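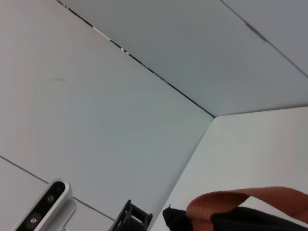

Ticket: link aggregation between Uvidley access stack and core drops one member
Opened by: Mitali Navaratnam
Assigned to: Arif Howlader
Priority: Medium (was High, was Low, was High)
Site: Uvidley

9:10 AM, Mitali Navaratnam
Two-port LACP bundle from the access stack to the core. Port 1 is fine. Port 2 joins, stays up for 90 seconds, then leaves. A while later it comes back and does it all over again. Users haven't noticed except for the ones on the phone with me.

9:40 AM, Arif Howlader
Please send the LACP counters from both ends and the port config. Also, is this the bundle Jayson moved in October?

9:55 AM, Mitali Navaratnam
Attached. Yes, it is. The change note reads "moved bundle, all good."

10:20 AM, Arif Howlader
Core side shows 2,448 LACP frames sent on port 2 and 83 received. Port 1 is about even both ways. Light levels are normal on both, no CRC errors. Swap the optic anyway so that the vendor can't ask us to.

11:05 AM, Mitali Navaratnam
Swapped. Same thing. Swapped the patch cord too while I was standing there. Same thing, with a cleaner patch cord.

11:30 AM, Arif Howlader
Opened a case with Koller support. They asked whether we had swapped the optic.

1:15 PM, Selvaraj Barua
Passing by. Timers don't match. Core is set to fast on both members. Stack has fast on port 1 and slow on port 2. The core gives up on the partner after three missed seconds and the stack thinks all is well. Doesn't explain the 90, though.

1:25 PM, Arif Howlader
Timer is only a request to the other side. The stack should be sending at whatever rate the core asks for.

1:40 PM, Selvaraj Barua
Should be. What firmware is the second stack unit on?

1:50 PM, Mitali Navaratnam
One release behind the first unit. It was the spare from Skavetcombe. The Vodik dashboard has it as "compliant," in green.

2:35 PM, Arif Howlader
Koller confirms a bug in that release: a member port on a non-master unit ignores the partner's fast request. Fixed in the next one. Set both ends to slow for now. Upgrade needs a reload, 45 minutes with both units.

2:50 PM, Mitali Navaratnam
Both ends on slow. Port 2 has stayed in the bundle so far. Wajid, can we have tonight?

3:05 PM, Wajid Mohmand
Payroll runs tonight. Tomorrow after 7 PM.

Next day, 8:10 PM, Arif Howlader
Both units on the same release, timers back to fast, port 2 in the bundle and receiving. Still no theory for the 90 seconds. Koller says it is "consistent with the issue."

8:20 PM, Jayson Soriano
For the record, it was all good when I moved it.

8:25 PM, Arif Howlader
Noted. Leaving this open until the end of the week, then closing. Separate ticket raised for the Vodik compliance rule.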